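Visita à Haltia, dia aberto de maio. Selamawit Kahsay apresentou a célula de manipulação fina: braço preto, mesa branca, letras magnéticas.

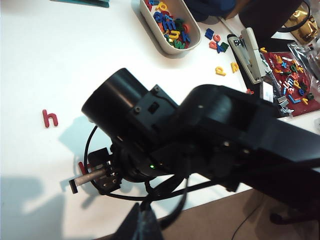 O ensaio decorre em séries de 10 letras, com registo do binário em cada preensão. 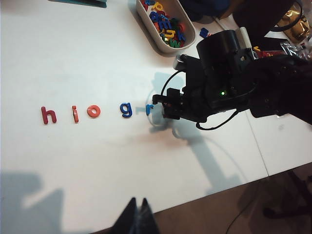

A calibração segue o procedimento Kastano, repetido a cada 200 ciclos. O espaçamento é o ponto fraco: na fila «h i o g r», o intervalo maior fica entre o «o» e o «g».
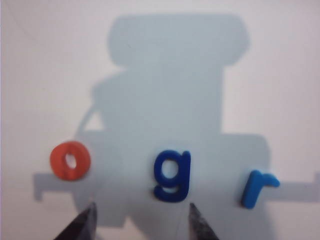
Letra «g» entre as pontas da garra.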